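About Sydorenko Fixtures

Sydorenko Fixtures designs and fits ceiling structures and lighting for workrooms. The company was set up in Gridetstead by Volker Engelhardt, formerly a lighting draftsman, and moved to its present building in Akorthorpe after 10 years. There are now 11 people on staff. Marlene Harms manages the drawing office and is the first contact for new work.

What we do

Most of our jobs are in rooms where people work with small parts: assembly benches, repair shops, school labs and inspection rooms. A customer sends a floor plan, the ceiling height and a list of what happens at each bench. We return a layout drawing, a parts list and a fixed price. If the existing ceiling can be kept, the drawing says so, and the price covers panels and brackets only.

Brackets, ledges and housings are cut and finished in Akorthorpe. Light panels are bought in and tested here before delivery. Wiring is done by a licensed electrician chosen by the customer or, on request, by us.

Layout and finish

Fluorescent panels are still part of our work. Many customers have them in good order and want replacement parts that fit the openings they already have. Diagonal rows are drawn to the same tolerance as straight ones — the corner brackets differ, the panels do not. Our usual finish is matte, in off-white or light gray, which keeps glare down on metal parts below. Recesses and slots are marked on the drawing with their depth and the side from which they can be reached.
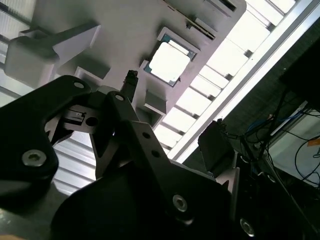
Service and spare parts

Each installation has a job file with the final drawing, panel type and bracket sizes. Files are kept for the life of the installation. The parts store at Vostham holds 400 stock items, mostly brackets, edge strips and panel holders. Orders received before noon leave the same afternoon.

A service visit is made by 2 fitters and covers fastenings, panel output and the condition of the edges. Rooms in daily use are normally visited each April. Faults between visits should be reported with the job number and the panel position as marked on the drawing.

Working with us

Site surveys are booked through the drawing office, open from 8 a.m. to 4 p.m. Please have the ceiling height and a recent floor plan ready. Questions about existing installations go to the parts store.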